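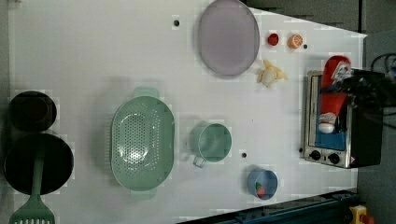 Bradley Haworth
Contributing editor, Household Objects and Playthings

Toy kitchenware is the class of playthings made to resemble cooking vessels, utensils, tableware, small appliances and food. It is used mainly in pretend play, either on a purpose-built play kitchen or on any flat surface such as a table or floor. The class is usually divided into hollowware, utensils, tableware, appliances and play food.

Hollowware and utensils

Hollowware covers pots, frying pans, mugs, bowls and colanders. Pots and frying pans are often black, after their full-sized models, while the remaining pieces tend to follow a colour scheme chosen by the maker. Mint green, lavender and pale blue are common in recent sets, and one colour may be shared by pieces of different function, such as a colander, a mug and a slotted spatula.

The toy colander keeps the pattern of holes found in the real article. Oval forms commonly have a tab handle at each end. Round forms have either two loop handles or a single long one. Hole size matters to the designer, as holes that are too large weaken the basin and holes that are too small are hard to mould cleanly.

Utensils are normally made longer in proportion to the pan than their full-sized equivalents. A spatula laid in a toy frying pan will therefore often reach past the rim.

Tableware

Plates may be round or oval and have a raised rim to stop play food from rolling off. Bowls are small, often holding only one or two pieces. Cutlery is included in some sets and sold separately in others.

Appliances

Toy appliances include kettles, mixers, toasters and toaster ovens. The toaster oven is generally box-shaped, with a metallic finish on the frame and a darker housing. Working parts, where present, are limited to a hinged door, a turning knob or a bell. The Haslam catalogue divides toy appliances into 13 types, of which 9 have at least one moving part.

Play food

Fruit is the most common subject, owing to its simple shapes and strong colours. Typical pieces are the strawberry with green leaves, the tomato, the citrus slice with a paler segmented centre, and the banana. Bananas are made whole, halved or partly peeled. In the last form the peel flaps are shown open around cream-coloured flesh.

Small round pieces require particular care in selection. Anything that can fit entirely inside a young child's mouth should be kept from children under three.

Collections

The Wikthorpe collection of domestic toys lists 3882 items, of which 600 are classed as kitchenware. Sets by Watska and Flakorine are recorded there by piece, so that a mug separated from its set can still be matched by colour and handle shape.

Care and storage

Plastic pieces may be washed by hand in warm, soapy water and air-dried upside down. Colanders and slotted utensils need a soft brush to clear the openings. Toy appliances should be wiped with a damp cloth and not immersed. Play food is best stored apart from heavier pieces to limit scuffing.

See also: Play kitchen; Doll's house furniture; Tea set (toy)

Last revised May 22, 2019

Filed under: Toys and Games > Pretend Play > Kitchen and Food

Print this article | E-mail this article

Contact the editors | Copyright, all rights reserved | Back to top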